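6/23/24

Quick one tonight, I've got bread in the oven and 90 things to do before bed. But a few of you asked about the CBD shops after I moaned about my knee last month, so here goes.

Background for anyone new. Knee is rubbish. Has been since the half marathon I should never of entered. I don't smoke, don't want to get high, just want to get down the stairs in the morning without swearing. My sister swears by the oils. I was sceptical. Still am, a bit.

So I tried three places.

**Plovholm** first, as it's on my way home. Tiny shop, green sign, smells like a health food shop from when I was little. All wooden drawers and handwritten labels. The woman behind the counter was lovely, Rhona Paterson her name is, and she asked what tablets I was on before she'd even show me a bottle. Blood pressure ones, in my case. She told me to check with the pharmacist and come back. Lost a sale that day! I did come back though. Pharmacist was fine with it at a low dose, told me to keep an eye on things, so that's what I'm doing. If you're on anything at all, go and ask. Please. Don't take it from a blog.

Bought the small bottle, peppermint. Tastes like toothpaste and lawn. You hold it under your tongue for a minute and try not to dribble.

**Fotommont** next. Very different. Big, bright, loads of glass, music a bit loud. More like buying a phone. Staff young and friendly but I got the feeling they'd been told to push the gummies. Everything was gummies. I asked for the lab report on one tub and the lad had to go and find someone, and that someone had to go and find a folder. They did find it in the end — so fair play — but the batch number in the folder was 217 and the one on my tub wasn't. He said it was "probably the same stuff". Put it back on the shelf.

That's my one bit of advice really. Look at the batch number. Look at the report. If they don't match, walk out.

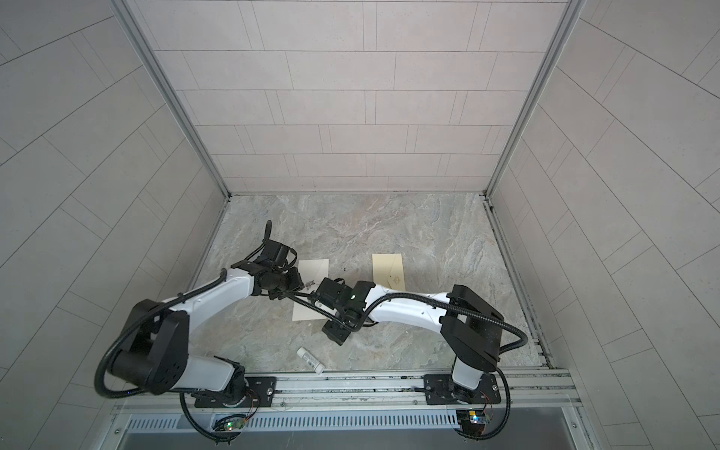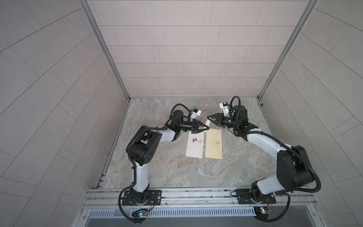

*Two arms on the one rail, grey marble-patterned floor*

Third was **Cliltisero**, online only. I nearly didn't bother. Website is a mess, pop up asking for your email every time you scroll, and one bottle was listed as 3000 mg on the product page and 200 mg in the basket. I emailed. Got a reply next morning, quite polite, saying the basket was wrong and they'd fix it. Ordered the balm instead as I'd gone off the oil by then. Came in a plain box, which I liked, our postman talks.

The balm is nice. Greasy, ruined one pair of pyjama bottoms, but nice. Whether it's the CBD or just me sitting down and rubbing my knee for five minutes I couldn't tell you.

Things people asked in the comments last time, quick answers:

- No, I haven't felt "funny". Bit sleepy after the oil, once, but I'd also been up since five.
- Yes it's dear. The Plovholm bottle cost more than my shoes. I'm eking it out.
- Not giving it to the dog. Ask a vet. Rennie is fine, he's just old and lazy.
- Haven't tried the tea. Someone said it tastes of hay. Not selling it to me.
- Driving — I take mine at night, after I've finished with the car for the day. Read the label and ask if you're not sure.

Does it work? Dunno. Stairs have been easier for a couple of weeks. I've also stopped running and the weather's been warm so who knows. I'm going to finish the bottle and then have a fortnight off it and see if I notice. Will report back if I remeber.

If I had to pick I'd go back to Plovholm. Mostly for Rhona. They're doing an evening thing at the end of June with tea and a talk from a pharmacist, you have to ring to book, I've put my name down. Shout if you're going and I'll save you a chair.

Right, timer's going. Bread.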